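The new people on the bench

I have worked at the Stotlow plant in Lonport long enough to have outlasted two coffee machines and one mission statement, and until this spring I thought I knew what my job was. I put things together. Parts come in on a tray, you fit them, you check them, you put them on another tray. If you do that for eight hours, someone lets you go home.

In April management called us into the canteen and told us that part of the small assembly work was going over to robots. There were slides. One of them had the word "journey" on it. We were promised that no one would lose a job over it, and to be fair, so far no one has, although three people who left for other reasons have not been replaced, and we all learned to do that kind of math in school.

What they didn't put on the slides is how much time I'd spend watching. My title is now cell operator, which came with a new badge and 30 cents an hour. The cell is a white box with a table in it and an arm on either side, and I keep an eye on it and on a screen that tells me what I have just seen. When the arms stop, I go and find out why. Mostly it's a part sitting a hair off from where they expected it. I used to correct that with my thumb, without noticing I'd done it. Now it's an event, and events get a code. My favorite is 1767, "unexpected condition," which would have covered most of my career.

I will say they're patient. Give each of them something awkward to hold, a spindly black frame for the one on the left and a big flat panel for the one on the right, and there's no sighing and no talk about anyone's weekend.

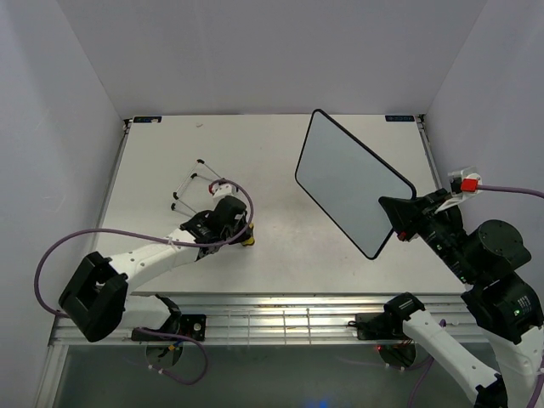 Chiu wrote in to say that at the Savard warehouse the robots were the easy part, and what wore people down was the quiet. Four to a bench became one to a cell, and after a month the only talking left was at shift change. Chiu now eats lunch in the parking lot with the smokers and doesn't smoke.

I recognize that. On the old line I knew whose kid had braces and whose truck wouldn't start. I could tell who was tired by how the trays came down to me. These days I get a cycle time, to one decimal place.

My hands feel better, though, and I'm not going to pretend they don't. My wrist used to wake me up at night and it has quit doing that. I've also learned to read a fault log, and last week I got a stuck cell going again while the support line was still playing me its music. I was unbearable for the rest of the shift.

The next two cells go in on 8th September. I've been asked to train the people moving over, so I'm writing up my notes, and I've put the thing about the thumb on page one. The official manual is 109 pages and doesn't mention it.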